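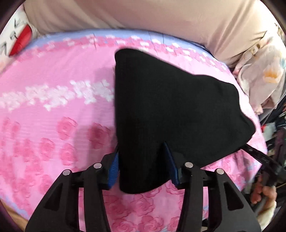

Progress to the end of February on the blackout trial is mixed, and I would sooner say so now than dress it up for the final report. The grant paid for Sedance lining cloth to darken bedrooms at the two Govindasamy sites, on the theory that residents coming off night shift would sleep longer and complain less. Plain matte black cloth against a pink floral sheet gives a fair idea of the decorating problem: most of the rooms were furnished from donations over many years and nothing in them was chosen to go with anything. Several residents told us the cloth made the place look like a funeral parlour. That was not in the risk register.

What was promised

The application said we would fit all bedrooms at both sites, record sleep by diary for 90 nights, and compare the result with the season before. It also said the cloth would "transform rest outcomes". I did not write that sentence and would ask that we not be held to it.

What has been done

The Bovska Street site is finished. Curtains are up in every bedroom, hems done, tracks replaced where the old ones were pulling out of the plaster. The Ornar site is not finished. The window reveals there are out of square by enough that the standard drop leaves a strip of daylight down one side, and at five in the morning in summer a strip is plenty. We have tried a wider return on the track and a magnetic edge. The magnetic edge works until somebody opens the window. We are now trying a simple timber batten, painted to match the wall, which is what the maintenance contractor suggested in the first place and which we did not listen to.

Washing has been a nuisance. The supplier's leaflet says the cloth can go through a domestic machine. It can, in the sense that it comes out again. Two of the test lengths shrank on the drop and picked up lint from everything else in the load. We have moved to cold washing on its own, line dried in the shade, and have asked for the leaflet to be corrected. No reply so far.

Sleep diaries

I would be careful with these. Return rates were good in the first fortnight and poor after that, and the people who kept going are likely to be those who were pleased with their curtains. The diaries we do have from Bovska Street show residents reporting longer daytime sleep. They also show residents reporting longer sleep in the week before the curtains went up, when all that had happened was a morning tea and a talk about sleep. The weather was cooler too. I can't separate these, and neither could the consultant's template, which produced a very confident bar chart. I have left it out of this report.

Complaints about light have dropped at Bovska Street. Complaints about stuffiness have risen. Heavy cloth over a closed window in a west-facing room does what you would expect, and the ceiling fans were never part of the budget.

Money

Spending on cloth and tracks is within the line. Spending on labour is over by $3793, nearly all of it at Ornar, where each window has had to be measured and made up separately. We propose covering it from the evaluation line, which is underspent for the unhappy reason given above. This needs your approval in writing before the next claim. No further funds are being asked for.

Request to vary the agreement

We ask to change the second milestone. In place of a full diary comparison, we would report on fit, washing, heat and whether residents still draw the curtains after the first season. That last one is a homely sort of measure but it can be checked by walking down the hall. If the rooms are too hot, the curtains will be open, and no diary is needed to tell us.

We would also like to offer residents a choice of a coloured face cloth with the black behind it, where they want to pay nothing and wait a bit longer. The sewing group has fabric on hand. The lining would still do its job and the room would look less severe.

Still outstanding

Battens for the remaining Ornar windows. A second quote for fans, as the first included rewiring we don't believe is required. An answer from the supplier on shrinkage. Temperature loggers for the west-facing rooms at Bovska Street, which have been ordered and should be in place before the next report falls due.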